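Bokville Circuit Results Archive
README and data card

What you get

One file of race results from the Bokville circuit, one file of drivers, and one file of corrections that is longer than anyone would like. There are 3433 result rows. Each row is one car in one race. If a driver started twice in an afternoon, that driver has two rows, and if the car changed hands between heats it gets a note in the remarks column, usually in capitals because the original clerk was in capitals too.

Sources

Most rows were typed from the printed programs, on which some spectator had penciled in the finishing order. Spectators are loyal people. Where two programs disagree we prefer the one that does not put the owner's cousin first. The long-distance races (300 miles, or until dark) come from the timekeepers' sheets, and those are in much better shape, apart from the one used to check an oil level.

The Kourkoulas Trophy is included for every season it was run. The Brurden hill climb is in a separate file since it was timed to a tenth of a second by a man with a whistle, and mixing it with the circuit times would flatter both.

Columns

race_id: season, then meeting, then heat
driver_id: matches the drivers file
car_no: as painted, which may differ from as entered
grid: starting position, blank if drawn from a hat and the hat was not recorded
finish: finishing position, or DNF
laps: whole laps only
reason: free text, and we do mean free
remarks: see above

Number 13 was never issued at Bokville. Three drivers painted it on anyway. The rows are correct, so please stop reporting them. 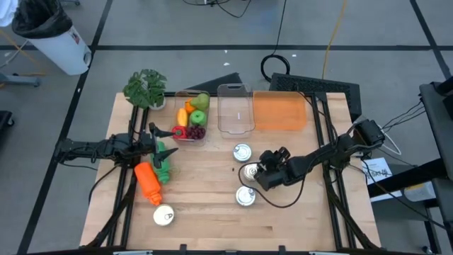

Thodoris Fragkou wrote to object to the DNF column, on the grounds that a car pushed over the line by its own driver has finished, and that the rules of the period say nothing about the engine having to be involved. He would like those entries classified behind the last running car, and he would like it done before December.

He has a point about the rules. We have left finish as it was and added a yes/no column called pushed, so anyone who shares his view can sort accordingly. The same went for cars that crossed the line backward, though there the argument was shorter.

Known problems

Grid positions for the wet meetings are unreliable. Two drivers share the name Grirenen, one of whom may be the other under a different license. They have separate driver_ids until somebody produces a birth certificate or a photograph of them standing together.

Lap counts in the early seasons depend on which side of the paddock the scorer was sitting. We took the lower figure when there was a choice, and this has cost one former champion a title. His family has been gracious, in a long letter.
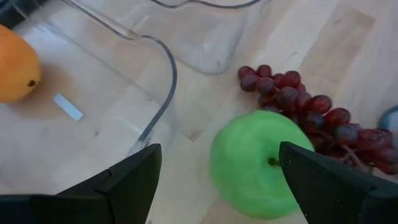 The lower figure also moves a few places further down the order, mostly between sixth and tenth, where no prize money was paid and feelings run highest. All changes of this kind are in the corrections file, with the old value kept beside the new one.

Use and credit

Free for any purpose except settling bets. Credit the Bokville Circuit Results Archive. Corrections go to Estrella Gallegos, with a scan of the page you are relying on. Memories are welcome and are filed in a different drawer.

Version 3, October 2024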